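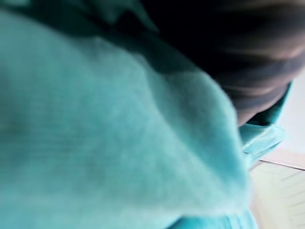

Joint Degrees Need a Shared Classroom, and a Shared Bill

In April my university in Flarnham announced a double master's degree in textile engineering with the technical institute in Lamlow. The students will spend 2 years in the program, one in each city, and they will receive 2 diplomas. I teach in the department and I was glad to hear it. But I have read the agreement carefully, and I think it is generous to the institutions and hard on the people who must travel between them.

My first worry is money. Tuition is paid to the home university, and this is fair. The visa, the health insurance, the flight and the deposit for a room are paid by the student. When I was a student abroad myself, the deposit was the worst part. I had the scholarship letter in my hand, but the first payment came only after seven weeks, and the landlord did not want to read letters. The new agreement says that students "are expected to demonstrate sufficient means." I know very well who can demonstrate this and who cannot.

My second worry is the teaching. A course called Fiber Structures exists in both places, but in Lamlow it is mostly laboratory work and with us it is mostly lectures. The agreement treats them as equal. A student who comes from our side will arrive in a weaving laboratory without ever having set up a loom, and will lose the first month in catching up. The professors could solve this in one afternoon if they were in the same room. So far the meetings were held between the international offices only.

I am not against such programs. The Coetzee exchange, which our department ran for a long time with very little publicity, sent 2 students each year and always one teacher with them. The teacher gave a course there and came home with new exercises, which I still use. It was small – maybe too small for a press release – and it worked because somebody from our side knew the building, the timetable and the people at the registration desk.

The university has now reserved Room 402 for the "Fostotura Hub," as the new program will be called. I would prefer that the money for its furniture goes to a fund for deposits, to be paid back when the scholarship arrives. I would also ask that each side sends a teacher before it sends a student. The first applications are read this fall, so there is still time to add both points to the agreement.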